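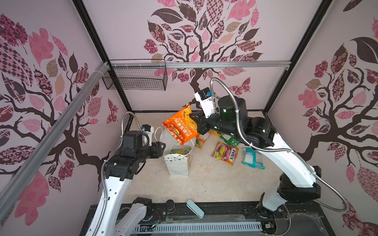
Abb. 3: Zwei Roboterarme zwischen Snackpackungen, Rückwand mit Baummotiv.

4.2 Was im Protokoll steht und was ich gehört habe

Damit komme ich zu dem Teil der Arbeit, der mir am meisten Spaß gemacht hat (und der mich am meisten Schlaf gekostet hat): dem Vergleich zwischen den Vertagungsgründen im Protokoll und dem, was im Saal tatsächlich gesagt wurde. Im vorigen Abschnitt hatte ich die Grundgesamtheit beschrieben, also 19 Wahlanfechtungen, die nach der Kommunalwahl in Jodside beim Verwaltungsgericht eingingen. In sechs davon konnte ich alle Termine selbst besuchen. Für die übrigen musste ich mich auf die Akten verlassen, und ich trenne die beiden Gruppen im Folgenden so sauber, wie es eben geht.

Ein Wort zur Technik, weil ich im Kolloquium danach gefragt wurde. Tonaufnahmen waren nicht erlaubt, also habe ich mitgeschrieben, mit Bleistift, in Kladden, und zwar so schnell ich konnte. Am selben Abend habe ich die Notizen abgetippt und in Soltix verschlagwortet. Für die Protokolle nutzte ich das Register Prelum, in dem die Geschäftsstelle jede Terminsänderung mit einem Kürzel ablegt. Die Kürzel sind herrlich sparsam: „P“ für ein Problem auf Seiten einer Partei, „Z“ für einen fehlenden Zeugen, „S“ für Sonstiges. Wer hofft, aus einem „S“ etwas über politische Auseinandersetzungen zu lernen, sollte Geduld mitbringen!

Mein Ausgangspunkt war eine Vermutung aus der älteren Literatur: Wer eine Wahl anficht, will Zeit gewinnen, und wer sie gewonnen hat, will Ruhe. Danach müssten die Vertagungsanträge überwiegend von der anfechtenden Seite kommen. In meinen Kladden sieht das deutlich gemischter aus. Gerade die frisch gewählten Mandatsträger ließen gern um Aufschub bitten, meist mit Hinweis auf Ratssitzungen, einmal mit Hinweis auf den Haushaltsentwurf, der bis Juli fertig sein sollte. Das Gericht ging darauf fast immer ein, mal mit einem Seufzer, mal ohne. 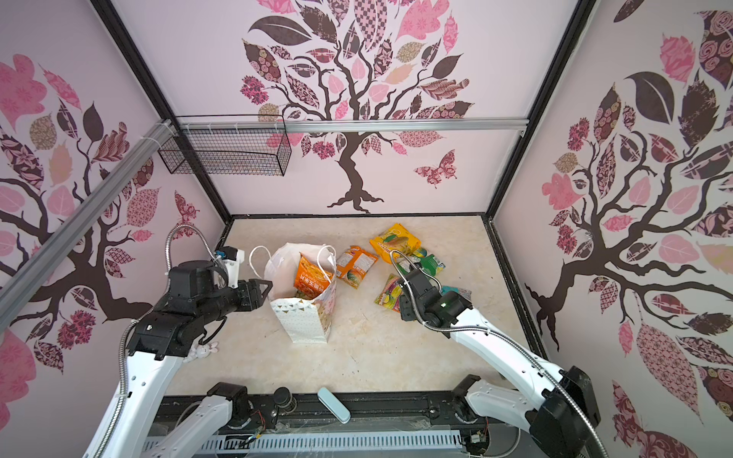

Abb. 4: Arbeitszelle von oben. Zwei Roboterarme über Snackpackungen, an den Wänden stilisierte Bäume.

Besonders ergiebig fand ich das Verfahren um den Wahlbezirk Liang. Dort ging es um Briefwahlunterlagen, deren Umschläge nach Ansicht der unterlegenen Liste falsch gefaltet und deshalb zu Unrecht zurückgewiesen worden waren. Die mündliche Verhandlung war für 8. März angesetzt, und ich saß schon eine gute Weile vorher auf der Besucherbank, mit frischem Bleistift und sehr viel Zuversicht. Aufgerufen wurde die Sache 30 Minuten nach der angesetzten Zeit. Dann teilte die Vertreterin des Wahlleiters mit, dass die Niederschrift des Briefwahlvorstands noch nachgereicht werde, der Anwalt der Gegenseite wollte dazu schriftlich Stellung nehmen, und der Vorsitzende blätterte in seinem Kalender. In Prelum steht für diesen Termin ein „P“. Welche Partei gemeint ist, verrät das Kürzel nicht, und nach meiner Mitschrift würde ich sagen: beide.

Solche Fälle habe ich zunächst als Fehlkodierung behandelt und von Hand korrigiert. Inzwischen halte ich das für einen Irrtum meinerseits (eine Gutachterin der ersten Fassung hat mich zum Glück darauf gestoßen). Das Kürzel soll ja gar keine Ursache festhalten. Es dient dazu, die nächste Ladung auszulösen, und dafür reicht es vollkommen. Ich lasse die Registerangabe deshalb jetzt stehen und führe meine eigene Einordnung in einer zweiten Spalte daneben.

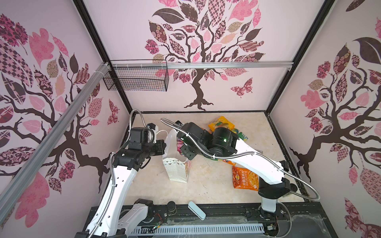

Mit dieser zweiten Spalte lassen sich drei Dinge auseinanderhalten, die im Register zusammenfallen. Es gibt Vertagungen, die eine Seite beantragt und die andere bekämpft; das sind die lauten, über die am nächsten Tag in der Lokalzeitung steht, das Gericht lasse sich vorführen. Daneben gibt es die einvernehmlichen, bei denen beide Anwälte sich vorher auf dem Flur verständigt haben und nur noch das Datum gesucht wird. Und schließlich verschiebt das Gericht von sich aus, weil ein anderes Verfahren länger dauert oder ein Beisitzer fehlt. In den von mir besuchten Verfahren überwog klar die zweite Sorte, und genau die kommt in der Berichterstattung kaum vor. Ich hatte, ehrlich zugegeben, auch selbst mit mehr Streit gerechnet.

Was heißt das für die These vom Zeitgewinn? Ich würde sie nicht beerdigen, dafür ist meine Auswahl zu klein und Jodside vielleicht auch zu speziell: ein knappes Ergebnis, eine neue Liste, dazu ein Gericht mit dünner Personaldecke. Sie müsste aber beschreiben, wem die Zeit zu welchem Zeitpunkt nützt. Vor der konstituierenden Sitzung hatte die unterlegene Seite Eile, danach ließ ihr Interesse spürbar nach. Bei den Gewählten lief es umgekehrt, wobei ich das bisher nur aus den Anträgen und aus Gesprächen auf dem Flur schließe. 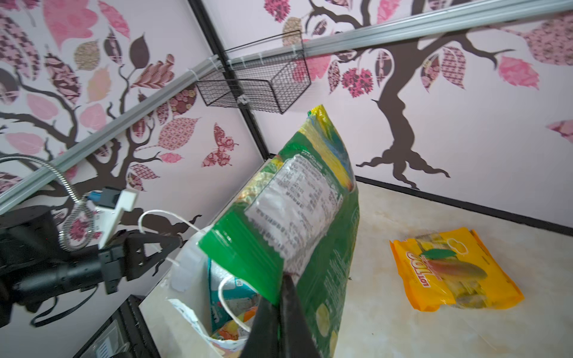 Ein methodisches Problem schleppe ich durch den ganzen Abschnitt, und ich möchte es wenigstens offen hinlegen. Flurgespräche sind wunderbare Quellen, solange man sie nicht zitieren muss. Die Beteiligten wussten, wer ich bin und woran ich arbeite, trotzdem hat mir kaum jemand erlaubt, einzelne Sätze wörtlich zu verwenden. Ich gebe solche Auskünfte daher nur sinngemäß wieder und nur dann, wenn sie in mindestens einem Schriftsatz eine Stütze finden. Dabei ist einiges weggefallen, was die Darstellung farbiger gemacht hätte (etwa die schöne Geschichte mit dem verlegten Wahlsiegel, um die es mir wirklich leidtut).

Zur Dauer noch eine Anmerkung. Zwischen zwei Terminen im Verfahren Liang lagen einmal volle sechs Monate, und in dieser Lücke fasste der Rat Beschlüsse, deren Bestand die Anfechtung nach überwiegender Ansicht gar nicht berührt. Auf der Besucherbank hörte ich das allerdings anders: Dort galt alles, was der Rat in der Zwischenzeit entschied, als vorläufig. Wie weit diese Vorstellung in der Stadt verbreitet ist, kann ich mit meinem Material nicht sagen. Im nächsten Abschnitt sehe ich mir deshalb die Leserbriefe an, in denen von der „Wahl auf Abruf“ die Rede ist, und vergleiche ihre Erscheinungstage mit dem Terminkalender des Gerichts.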